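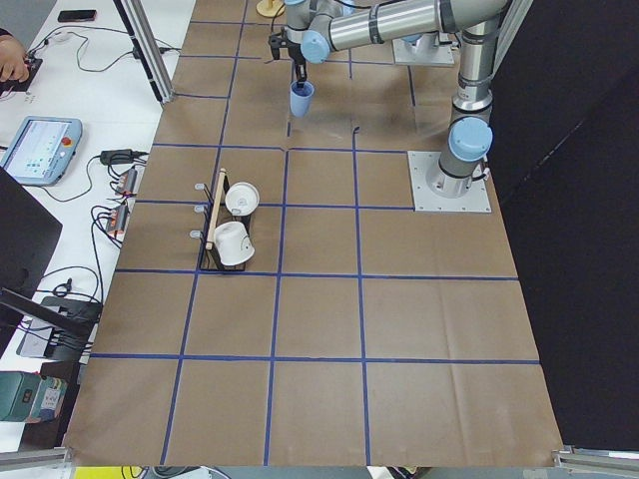
2022-03-28

Paste day again, and a long one, so forgive the rambling. I wanted to settle the wheat starch question before we start on the Planholm ledgers, and I've got most of the way there, I think.

Cooked two batches this morning, both with 30 grams of starch. The first went the usual way, soaked overnight and then stirred on low until my arm gave out. For the second I tried what Mei-kuen suggested, which was to bring the water up first and let the starch down into it as a slurry, a spoonful at a time. Hers was the smoother of the two by a good margin (she will be pleased, and I will hear about it until August). Mine had those little translucent lumps that hide until you've got them under a nice piece of tissue. I put it through the sieve 3 times and it came good in the end, but the sieve took longer to wash than the cooking did.

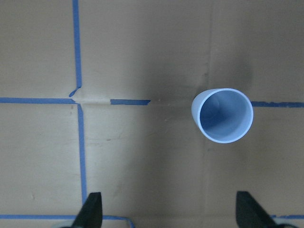 Colour is much the same between them, a greyish white. I thinned a bit of each until it dropped off the brush like cream and pasted up strips of the heavier repair tissue on offcuts of the old Skarnley boards. They're under the marble slab now with blotter and felt. Please don't lift it to have a look, Kwadwo! I know how tempting it is.

A few things I want to remember for next time:

- The enamel saucepan holds its heat far longer than the steel one. Take it off early.
- Paste made with the filtered water felt slightly softer under the brush, though I wouldn't swear to it.
- The wide hake is shedding. I picked almost 100 hairs out of one sheet and lost my temper with it, so it's gone to the glue jar for rough work.

Gifty asked whether we could freeze the leftovers. I've always been told no, as it weeps when it thaws, but I've never tried it myself and I'd love to be wrong, given how much we throw out. There's a small tub in the freezer with the batch written on the lid. We'll see.

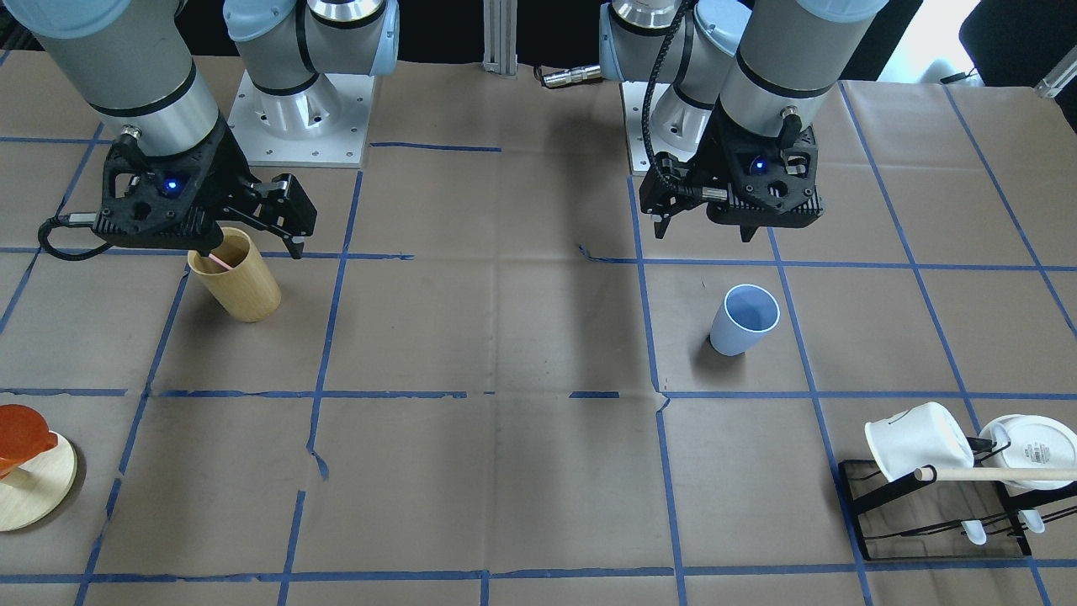 *Wooden cup with pink straw, on the taped brown paper.*

Still to do: order more blotter, ask Fadi if the second ledger's spine can wait for drier weather, and find the good bone folder, which was on the windowsill and now isn't. Strips come out from under the slab tomorrow after lunch. I'll do the peel tests then and write them up on the next page.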